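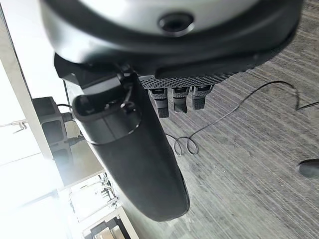 Silver-gray up top, black mesh underneath.

How I Get Hard Water Spots Off My Sink

When we moved to Tetimdale I had no idea water could be this chalky. My faucet was crusty by Saturday, and I'd only cleaned it that week!

You'll need white vinegar, dish soap, an old toothbrush and a couple of soft rags. Skip the steel wool (I learned that one on my old sink in Sedgwick, and the scratches never came out).

First, wash everything with soap and rinse. Next, soak a rag in vinegar, wring it out well and wrap it around the faucet for 13 minutes. Keep vinegar away from marble, it'll etch the stone! I tuck dry towels all around the base and wipe up any drips right away.

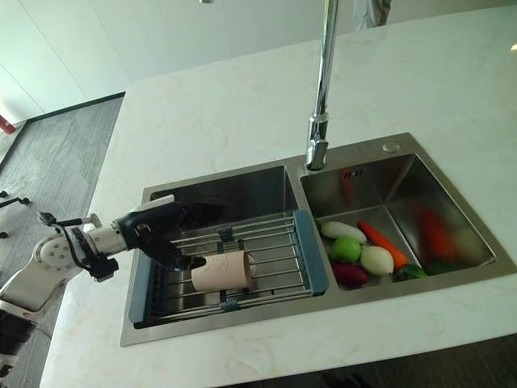 Double-basin stainless sink set in a white marble counter.

Now scrub the crusty bits with the toothbrush, rinse with plain water and buff dry, going with the grain on the steel. I do mine every 2 weeks, and in June I do it more often.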